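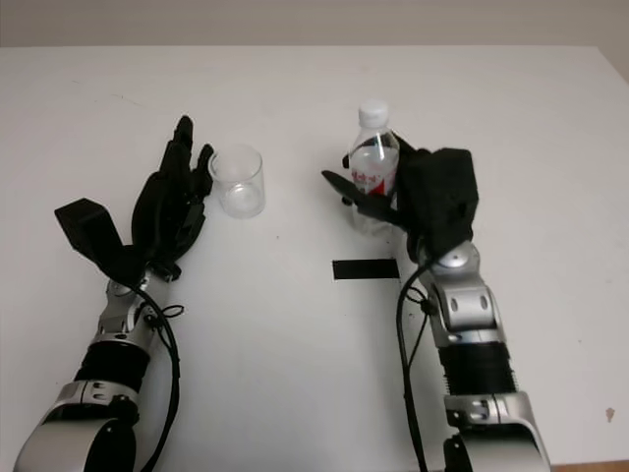 A Glass of Water for Branwen Dafis

When Branwen Dafis was a girl in Plullance, her grandmother kept a glass of water on the white table by the window from morning until night, and you weren't allowed to ask whose it was. It was for whoever came in. Sometimes that was the mailman, and sometimes it was a cousin with a bad chest who had walked up the hill from the ferry, and one April it was a goat, but that is a long story and Branwen told it better than I can.

I bring it up because she was seventy-eight by the time I knew her and she still couldn't start a conversation until there was something to drink on the table. It didn't have to be coffee. It didn't have to be in anything nice. She had a tumbler with a thick bottom that she had carried through 16 moves, wrapped in the same gray sock, and she had a bottle of water with a red and white label that she'd bought at the station, and as far as she was concerned that was a household.

"Sit," she told Kevin Gallagher, the day he came to talk her out of the apartment.

Kevin sat. He was a big soft man from the housing office in Lozano, and he had been sent because he was the one people didn't shout at. He had a folder. He put the folder on his knees, because the table was so clean and bare that it felt rude to set paper on it.

"Mrs. Dafis," he said, "you know the building's closing."

"I know it."

"There are 106 apartments and you're the last but five."

"Then the stairs must be quiet," said Branwen, and she looked at the bottle and waited for him to be thirsty.

Now, Kevin had been up and down those stairs since morning, twelve floors of them with the elevator already shut off, and he was as thirsty as a man can be who has decided not to say so. He had a feeling (he told me this years later, over a plate of eggs) that if he took the water he would lose. So he talked. He talked about the new place over in Grutard, with the garden, and the bus that stopped right outside, and the neighbors who played cards. He talked about the moving allowance. His voice got drier and drier until it sounded like somebody sweeping a porch.

Branwen let him go on. She was fond of being talked to, and there hadn't been much of it lately. The light came in across the tabletop and climbed the plain wall behind it, where her pictures used to hang before she'd taken them down, one at a time, over the winter. Kevin noticed that, in the middle of a sentence about parking. There wasn't a picture left, or a nail either. The sofa was gone and so were the curtains.

"You're already packed," he said.

"Since before Easter, dear."

"Then why haven't you signed?"

"Well, you people kept sending letters," she said. "I wanted somebody to come."
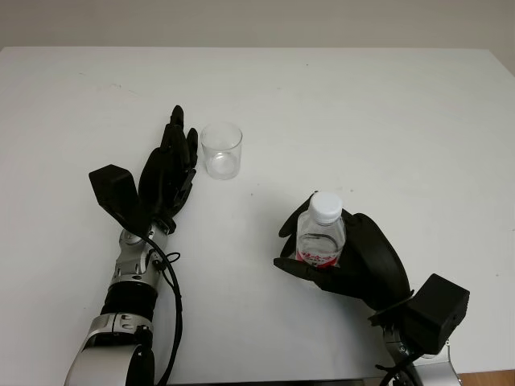
The Second Cup

The tumbler was the only glass she'd kept out, and she wasn't going to have a guest drink alone. So she got up and went digging in a Brondix grocery bag by the door and came back with a little clear plastic cup, the sort you get at a dentist's, and set it down in front of her own chair as carefully as if it had been crystal.

Kevin opened the bottle, because her wrists were bad, and he poured hers first and then his own. They drank. She told him about the goat. He laughed so hard he had to put the folder on the table after all, and she pulled it over and signed everything in it, page after page, without reading a word, still talking, and only stopped once to ask him how to spell the name of the street.

Then she rinsed the tumbler, dried it on her sleeve, and held it out to him along with the gray sock.

"You carry that one," she said. "I've got the cup."

He went down all twelve floors with it inside his coat and his hand pressed flat against it, and Branwen came along behind, telling him to mind the step.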